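Rewi 6: brazo colaborativo para mesas de preparación y clasificado

Plillside – Equipos para talleres y pequeñas series
Referencia de catálogo: 421

El Rewi 6 nació para un trabajo que conocemos muy bien: coger piezas pequeñas de una mesa, girarlas hasta que queden como tienen que quedar y dejarlas en su sitio, cientos de veces por turno. Quien haya pasado una mañana entera preparando juegos de letras, cajas de muestras o kits de montaje sabe cómo acaban las muñecas. ¡Por eso nos gusta tanto este equipo!

El brazo tiene seis ejes y se monta sobre un pedestal, en el extremo de la mesa o en un lateral. Lleva de serie una pinza de dos dedos con apertura regulable desde la consola. Los dedos se cambian con dos tornillos y hay almohadillas de recambio para madera, plástico y cartón.

Qué cambia en el puesto

En el taller de Flandton, donde estuvimos afinando el equipo antes de sacarlo al catálogo, la persona que antes colocaba piezas toda la jornada ahora prepara las bandejas, revisa el acabado y decide qué se aparta. Sigue siendo su mesa. El brazo hace la parte repetitiva y ella manda sobre el orden, el ritmo y las pausas (el botón de pausa está a la altura de la mano, y se usa mucho más de lo que habíamos previsto).

También cambia la forma de enseñar el oficio. Las personas nuevas empiezan por la simulación, donde practican la aproximación a los bloques de letras sobre la mesa virtual, con la pinza apuntando hacia abajo, y pasan al equipo real cuando se sienten cómodas. En Flandton reservaron 14 horas por persona para esta parte y repartidas en varios días se hicieron cortas, en el buen sentido: la gente pedía seguir probando recorridos.
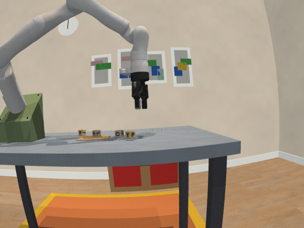 ¿Hace falta saber programar para preparar una tarea nueva?
Basta con guiar el brazo a mano hasta cada posición y guardarla en la consola. Los recorridos quedan como una lista de pasos con nombre, que se puede reordenar, copiar o corregir después. Quien quiera escribir código también puede hacerlo – hay un editor aparte – pero la mayoría de los puestos no lo abre nunca.

Preparación de la mesa

Recomendamos una superficie estable, sin brillo y con buena luz. Conviene marcar en el suelo la zona de trabajo y acordar con todo el equipo quién entra en ella y cuándo. Las piezas pueden llegar en cualquier orientación, siempre que quede hueco suficiente para que bajen los dos dedos. Si van muy juntas, use el paso «separar» del menú antes de la primera recogida.

La evaluación de riesgos del puesto se hace antes de la puesta en marcha y con la presencia de quienes van a trabajar en él. Insistimos mucho en esto, porque son esas personas las que saben por dónde se cruza la gente, dónde se deja el carro y a qué hora cambia la luz de la ventana.

Qué incluye

Brazo Rewi 6 con pedestal
Pinza de dos dedos y juego de almohadillas
Consola con botón de pausa
Licencia de simulación Pidulside para un puesto
Manual impreso de 162 páginas, con índice por tareas

Opciones

Segundo juego de dedos largos
Soporte lateral para mesas estrechas
Licencias de simulación adicionales
Jornada de formación en su taller

Entrega y asistencia

El equipo se entrega montado y comprobado. La primera visita de ajuste está incluida y la fijamos con el turno que lo vaya a usar. Las consultas sobre recorridos y dedos especiales se atienden por correo o por teléfono; si puede, mándenos las medidas de la pieza más pequeña y de la más grande, y con eso ya podemos proponerle una pinza.

Ficha revisada el sábado, 18 de julio de 2020.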